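Visit report: Akgül stone yard and bathroom showroom
Reading time: 4 min

The Akgül works cuts and finishes marble for countertops, sills and stair treads. I went in October to look at sink cutouts, which are the usual weak point in a marble vanity top. Defne Karakaya, who runs the finishing hall, took me through the line and then through the fitted rooms next door.

Slabs arrive by truck and are stored on A-frames, polished faces together with strips between them. Each is checked under a low side lamp before it goes to the saw. Veins that run close to parallel with a planned cutout are marked in wax pencil, and the layout is shifted if there is room. Karakaya said rejected slabs go to the tread line, where the spans are short.

The bridge saw makes the straight cuts. Sink openings are cut on a separate machine, with the corners drilled first so that the saw line ends in a hole and does not overrun. Inside corners keep a radius, as a square corner starts a crack sooner or later. 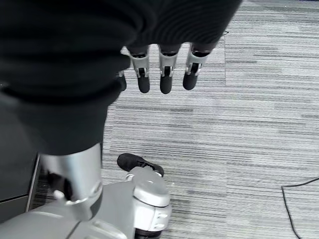

How long does a penetrating sealer need before the top can be used?
The works allows 4 hours between coats and then keeps the top dry overnight. Two coats are standard on marble, applied by pad and wiped off before they haze.

Edges are polished wet through a series of pads. The underside of the sink opening gets the same treatment for the first few inches, something cheaper shops skip. Ertuğrul Tekin, on the polishing bench, had a rack of test pieces with the lower edge left raw, and the staining had crept well in from the rim.

Undermount basins are fixed with clips and a bead of neutral-cure silicone. Acid-cure types are kept out of the building. The bead is left 30 hours before the top is lifted, which is longer than the tube asks for. On narrow front rails, a rod is let into a groove on the underside and set in epoxy.

The fitted rooms show the finished work at normal height and under household lighting, a fairer test than the hall. I spent more than 2 hours between the two buildings and would have liked longer at the saws. 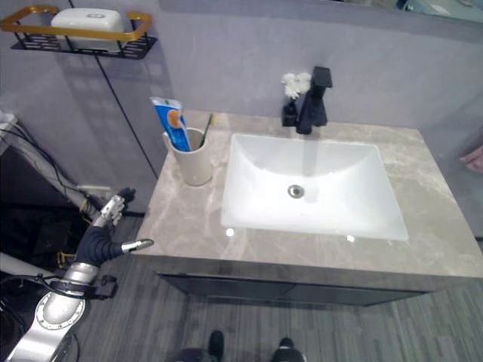

Beige-gray marble top with white veining, undermount basin and black single-lever faucet.

Prices were not discussed. Visits are by arrangement, closed shoes are required, and the saw hall is loud enough for ear protection, which you have to ask for at the desk.

Comments

Alper Karaca
Did they say what rod they use in the front rail? We had plain steel in ours and it rusted and split the stone.

Hülya Ağca
Stainless when I went. Fiberglass on request.

Muammer Kozan
30 hours on the silicone seems long. Our installer had the taps running the same evening and it has held so far.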